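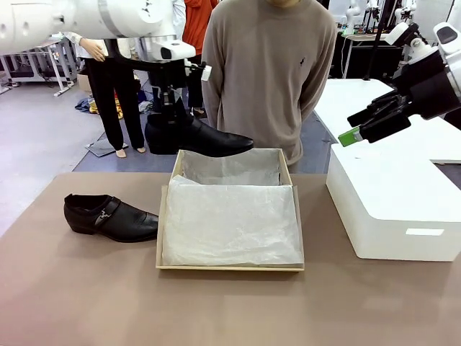
Filed under: Work, Robots, Rules

On Tuesday I finished the second version of our rules for two-arm packing tasks, and I want to write down why some of them are the way they are. The first version had 80 points. I wrote most of it myself in June, and I was quite proud of it, until Svitlana Dmytriv asked me to name ten points without looking. I could name six. The new version has 17, and it fits on one sheet of paper that hangs at every station.

The rule we argued about longest is the one about people. Our old text said "keep a safe distance," which every person understands in his own way. Now it says that one person is responsible for the station during a run, that this person stands at the table with the arms down, and that the hands do not go over the table before the operator has said "stopped" and the person has repeated it. Both words must be spoken aloud. A nod does not count. Boris Kadrić thought this was too much like the army, but after one week he was the one who corrected the others.

Then there is the floor. I still have no good rule for the floor. I wrote "keep the floor clear" and I see every day that this sentence does nothing. Clothes and small things collect near the walls as in any place where people spend long hours. For the next version I want to write exactly which part must be free, and to put tape there. The same goes for shoes. The guide we took from Stakden asks for closed shoes within reach of the arms, and I copied that line without thinking who would check it. A rule that no one checks should be either checked or taken out, and this one I want to keep.

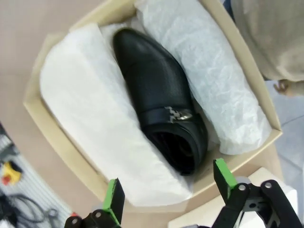

Handling and Packing Group, Dalular

Packing shoes is a good test for written rules, as every person packs them a little differently. In our sheet the order is fixed: paper first, then the first shoe, then paper at its side, then the second shoe. The toe should not be pressed into the cardboard. A buckle should not touch the other shoe, so there must be paper between them. If the box has turned on the table during the run, we leave it turned. In the first version we allowed the person to straighten it, and then the record shows a box that moves for no reason, and whoever reviews it later loses an hour.

We also decided what counts as a failed run. Before, each operator decided alone. I went through 542 old records and found 22 where I could not say if the run was marked good by the rules or by good mood. Now a torn paper is a note, a dropped shoe is a fail, and a hand over the table without the two words is a fail even when the packing is perfect.

Mident and Coman both have public guides which are longer than ours and in some places better. I took from Coman the idea that each rule has an owner, whose name is printed next to it. When a rule is unclear you go to that person, and they must rewrite it or explain it before the next shift. I own five of them. Number 11, about the finger pads (clean them before the first run, look at them again after lunch), has already been rewritten three times and Svitlana is still not satisfied with the word "clean."

If you have such a sheet at your own place, I would be glad to read it, mostly the part about floors.

Contact | © Notes from the Packing Table | Back to top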